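Técnico/a de laboratorio de acabados para madera

Bevisach, fabricante de barnices y aceites para mobiliario, incorpora un/a técnico/a de laboratorio en su centro de Pandero. El puesto depende de la dirección técnica y se cubre por ampliación de plantilla. El contrato es indefinido, con 2 meses de periodo de prueba.

La persona seleccionada se encargará de los ensayos de control de los productos de base acuosa y del seguimiento de las reclamaciones de clientes industriales. El laboratorio conserva un archivo de más de 2000 probetas, ordenadas por especie, soporte y sistema de aplicación, que debe mantenerse al día.

Funciones:

- Preparación de probetas de madera maciza y tablero rechapado, incluido el lijado y el acondicionamiento previo.
- Aplicación a pistola, rodillo y cortina según la ficha de cada producto.
- Medida de brillo, espesor de película, adherencia por corte enrejado y resistencia a líquidos fríos.
- Registro de resultados en la base de datos interna y redacción de informes de ensayo.
- Calibración y verificación periódica de los equipos.
- Visitas ocasionales a líneas de barnizado de clientes, con vehículo de empresa.

Una parte considerable del trabajo corresponde a maderas claras. En arce, abedul y fresno, el amarilleo y la variación de tono entre hojas de chapa son el motivo principal de consulta, y su evaluación exige criterio visual además de instrumental. 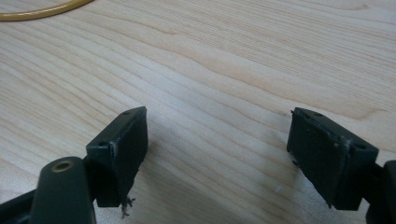
Las lecturas de brillo se toman a 60 grados, en paralelo y en perpendicular a la veta, y las dos series se archivan por separado. Se valorará que el/la candidato/a conozca las limitaciones del método en superficies de bajo brillo y sepa justificar el cambio de geometría cuando proceda.

Requisitos:

- Ciclo formativo de grado superior en laboratorio de análisis y control de calidad, química industrial o equivalente.
- Experiencia previa en recubrimientos, adhesivos o industria del mueble.
- Manejo de hojas de cálculo y nociones de estadística aplicada al control de procesos.
- Inglés suficiente para leer normas y fichas técnicas.
- Permiso de conducir B.

Se valorará:

- Experiencia con colorímetro y cabina de luz normalizada.
- Conocimiento de sistemas de curado ultravioleta.
- Formación en prevención de riesgos químicos.

Condiciones:

Jornada completa en turno de mañana, con entrada a las 7:30. Salario según convenio y categoría, con un complemento de 300 euros brutos mensuales una vez superado el periodo de prueba. Ayuda anual a la formación de hasta 800 euros, previa aprobación del curso. El centro dispone de comedor y aparcamiento.

Proceso de selección:

Las candidaturas se presentan mediante el formulario de empleo de la web, con currículum y copia de la titulación, indicando la referencia «Laboratorio Pandero». La preselección la realiza la consultora El Sherbiny. Las personas preseleccionadas harán una prueba práctica de aplicación y medida en el propio laboratorio, seguida de una entrevista técnica. El plazo de recepción se cierra a finales de mayo. La incorporación es inmediata.

Otras ofertas recientes

Operario/a de dosificación y envasado, Bevisach
Delegado/a comercial para carpintería industrial, Bevisach
Responsable de mantenimiento de línea de barnizado, Prosteck
Prácticas en documentación técnica y etiquetado, Bevisach

Última actualización: mayo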